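Call for participants: help us write a good-practice guide for hand-held gripper work

Posted in May by the Zasa guide team, Clarken

We are looking for 13 people to spend a little time with us at Clarken this summer, trying out the draft of our guide to recording table-top tasks with hand-held grippers. You needn't have any background in robots at all (in fact we'd be very glad of a few people who have never been near one!), and you'll be shown everything at a gentle pace before you begin.

The guide started life as a page of notes pinned up by the Chu team, and it has since grown to 108 rules, some of them very sensible and some, we suspect, only sensible to the people who wrote them. We would love to know which are which. 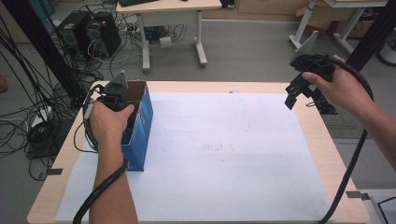 A gripper in each hand, with the blue box at the left of the table.

Each visit lasts 2 hours, with a proper tea break in the middle. You would work through a set of simple tasks at the table, following the draft as written, and then sit down with one of us to go over anything that was muddling, tiring or just plain awkward. We are especially keen to hear about the sections on cable routing, on keeping a clear work surface, on resting your wrists, and on when to stop and start a recording again. 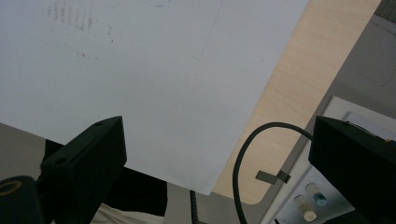 Please do be frank with us. An earlier round at Brakis brought in 2694 written comments, and the grumpy ones did us the most good, so if a rule makes you sigh, write it down and we'll thank you for it.

You should be 18 or over and comfortable holding a tool in each hand for short spells. Left-handed people are very welcome, as are people who wear glasses. Travel within the county is paid, and there is a gift voucher for each visit.

To put your name down, ask for a form at the Clarken front desk, or ring and leave a message for the guide team, letting us know whether mornings or afternoons suit you better. We'll reply to everyone, even if it takes us a week or so.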